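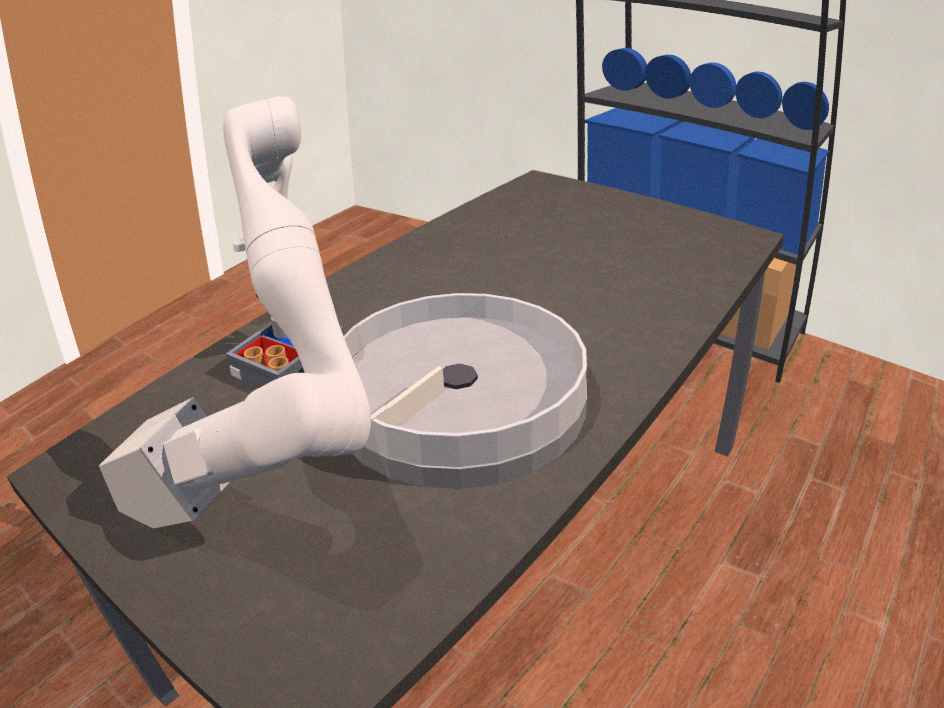

Banar Children's Movement Sessions: Data Card

Version date: 12 March 2022
Maintained by: Grikent Recreation Services, Programs Office

Summary

Banar is a table of records on children's dance, skipping and tumbling sessions offered through Grikent's community centres. Each record describes one session as it was delivered: the activity, the age group, the length, the equipment set out and the number of places filled. The table holds 500 records drawn from 190 session series. It contains no information about individual children.

Source of the records

Instructors complete a one-page form at the end of each session. Forms from the Crichton and Hosulari centres are sent to the Programs Office, where staff enter them and check them against the booking calendar. Of the 500 records, 300 come from Crichton and the remainder from Hosulari. Crichton has two halls and runs sessions on weekday afternoons as well as weekends, while Hosulari offers weekend sessions only. Users comparing the centres should keep this difference in mind.

Sessions cancelled before the start time are not recorded. A session that was stopped early is kept, with the planned length in one column and the delivered length in the next.

Columns

session_id: a number assigned by the Programs Office. It carries no meaning beyond identifying the row.

centre: Crichton or Hosulari.

activity: dance, skipping, tumbling or mixed. Mixed is used where no single activity filled more than half of the session.

age_group: the group advertised in the program guide. Children are sometimes placed in a neighbouring group at a parent's request, and the column does not reflect this.

minutes_planned and minutes_delivered: whole minutes, warm-up included.

places_offered and places_filled: whole numbers. Where places_filled is below 5, the cell reads "low" in place of the figure.

equipment: free text, as written by the instructor. Spelling has been corrected but wording has not. "Ropes" and "skipping ropes" therefore both appear.

notes: free text, blank in most rows. Names and remarks about health or behaviour were removed before release.

Known limitations

The form was revised in October. The earlier version had no space for delivered length, and minutes_delivered is blank for sessions recorded on it. A blank should not be read as zero.

Attendance was counted by the instructor, usually at the warm-up. Children who arrived later may be missing from the figure. Family drop-in sessions are excluded altogether — they are booked by household and cannot be matched to this table.

Permitted use

The table may be used for planning, teaching and general study. It should not be used to assess individual instructors, or to draw conclusions about children's fitness, which was never measured. Reports based on the table should name Banar and give the version date shown on this card.

Corrections

Errors may be reported in writing to the Programs Office, quoting the session_id. Accepted corrections are entered in the next version and listed in the file changes.txt. Earlier versions are kept at the Grikent office and can be supplied on request.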